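The Day the Grippers Wouldn't Let Go

I've been hanging around Pivura's home robotics project for most of the winter, and I can tell you the thing that finally stopped the work was a grip that wouldn't open. No smoke, no bang!

The team collects bedroom chores with hand-held grippers (you squeeze, the fingers close, a camera records everything) so a robot can learn from it later. By December they had 3,129 recordings of people tidying beds, and everybody was feeling pretty good. Then one gripper closed on a fold of bedding and stayed closed. The person holding it let go of the trigger, waited, tried again. Nothing. They ended up easing the cloth out by hand, which is exactly what the safety sheet tells you never to do. 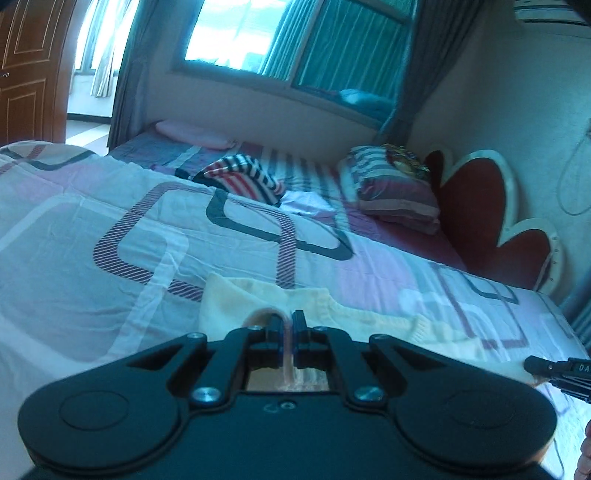
Fingers closed on a clear plastic loop, with a crumpled towel on the bed just ahead.

Naturally everyone blamed the fabric. I did too! But when the Forketti workshop opened the thing up, they found a return spring that had gone soft, plus a wad of lint packed in behind it (I've seen dryers with less). The spring was supposed to be checked every 2,000 squeezes, and the counter had been resetting itself with each battery change. So the log said all was well, week after week.

They pulled six grippers from the same batch and two more were on their way to doing the same thing. A sore fingertip is no big deal, sure, but those same fingers are meant to go on Tazi, the full-size robot, and Tazi pulls a lot harder than I do.

The fix is pretty dull: a stiffer spring, a lint cover, and a counter that keeps its number when the battery comes out. The first refitted pair went back to work on 2/9/24. I still keep my thumbs well clear of them.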